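인쇄 | 이메일로 보내기

제목: Re: [순례길모임] 튀니스 일정 관련
보낸이: Niall Mackay
날짜: 1/1/26

다들 새해 복 많이 받으세요. 공항이라 짧게 씁니다.

Edgardo Fajardo 님이 쓰신 글:
> 튀니스 구시가지 숙소 아직 못 정했습니다. 메디나 안쪽이 나을까요,
> 바깥 신시가지가 나을까요? 모스크 마당은 오전에만 된다는 말도 있고
> 복장도 걱정이네요. 어머니 모시고 가는데 무릎이 안 좋으셔서
> 계단 많은 데는 힘듭니다. 그리고 카르타고는 하루면 되나요?
> 7명 다 같이 움직이는 건지도 알려주세요.

숙소부터. 저라면 메디나 바깥쪽. 안쪽 집들 예쁘긴 한데 계단이 가파르고 택시가 문 앞까지 못 들어가요. 어머님 계시면 더더욱. 성문 근처로 잡으면 걸어서 금방입니다.

모스크는 저번에 갔을 때 오전에만 마당 개방이었어요. 기도실은 못 들어감. 시간은 바뀔 수 있으니 숙소에 꼭 물어보세요. 복장은 긴바지, 어깨 가리는 옷, 여자분들은 스카프 하나씩. 신발은 벗기 쉬운걸로.

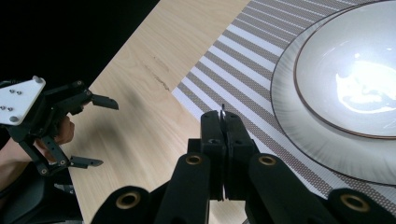
카르타고는 하루면 됩니다. 다만 유적이 여기저기 흩어져 있어서 걸어서 다 보려면 힘들어요. 기차 타고 가서 택시로 도는 게 편함. 오후에 시디부사이드까지 묶으면 딱 좋은데 거기 언덕길이 꽤 됩니다. 어머님은 아래 카페에서 쉬시는 것도 방법.

인원은 7명 맞는데 4명은 먼저 들어가고 나머지는 며칠 뒤에 합류해요. Stekholm 경유편이 자꾸 바뀌어서 Wakville 쪽으로 돌린 분도 계시고... 그래서 첫 이틀은 각자 자유일정입니다. 카이루안은 무조건 다 모여서 갑니다. 새벽에 출발해요, 아침은 차에서.

회비 얘기. 지금까지 걷힌 게 1,127유로입니다. 차량 예약금 나갔고 남은 건 Laing 여행사에 맡겨뒀어요. 아직 안 내신 분은 50유로씩 1월 안에 부탁드려요. 현지에서 주셔도 되긴 하는데 계산이 복잡해져서요.

디나르는 도착해서 바꾸시고 영수증 버리지 마세요. 나올때 다시 바꾸려면 필요합니다. 잔돈 많이 챙기시고요, 택시에서 거스름돈 없다는 소리 자주 들어요.

아 그리고 Edgardo 님, 여권 사본 저한테 다시 보내주실 수 있나요. 첨부가 안열려요. 어머님 것도 같이.

탑승한다네요. 나머지는 도착해서 쓰겟습니다.

Niall

인쇄 | 이메일로 보내기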